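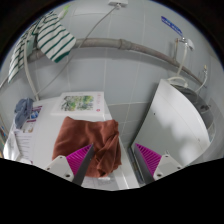 Griseo hand-held gripper

Reading time: 3 minutes

The Griseo is a hand-held gripper kit sold by Larberg, a small firm that makes tools for people who teach robots household jobs. You hold it, you do the chore, and the recording goes off to train an arm that will one day (fingers crossed) do the chore for you. I've had one for 8 weeks now, so this entry is part reference and part me going on about it.

Design

It's a two-fingered thing. Each finger has a white plastic mount, a ridged magenta pad and a dark grey inner plate shaped a bit like a blade, and the two plates lean in towards each other. I love the magenta, it's so cheerful! The mounts are held on with screws, and swapping a pad takes me less time than finding the screwdriver. The view is round and very wide, so in my laundry corner it takes in the towel on top of the washing machine, the taps, the drain pipe and even the striped shirts hanging up at the side.

The whole kit weighs 368 grams. That sounds like nothing, and for the first half hour it is nothing, but my wrist had opinions by teatime.

History

Larberg's first version was called the Flisavham and was designed by Duangjai Klinhom, who wanted something she could use in her own kitchen without clearing the worktop first. It only had flat pads and let go of anything silky. The ridges came in with the Griseo, which went on sale in February. The first batch was 173 kits and I got mine from the second.

Use with laundry

Towels are where I'd start anyone off. They bunch up nicely and give you a fold to pinch - go in low, close slowly, lift straight up. Shirts are harder as the collar flops about. Socks are easy but so dull that I began rushing them, and rushed recordings are no good to anybody.

The Mbwambo collection, which is the shared set of chores that Griseo owners can add to, had 2,369 laundry recordings when I last looked. A fair few of the towel ones are mine.

Drawbacks

The charging lead is too short, the carry bag is flimsy and the manual skips pad cleaning altogether (warm soapy water is fine - I asked). I'd still buy it again.

Comments

Oduor Kashindye: Do the pads mark white cotton at all? Thinking of my work shirts.

petra_l: Not mine, and I've done loads of pillowcases. Agree about the bag, the zip went on my second outing.

mossy: Is the Flisavham still worth getting second-hand if I only want to do towels?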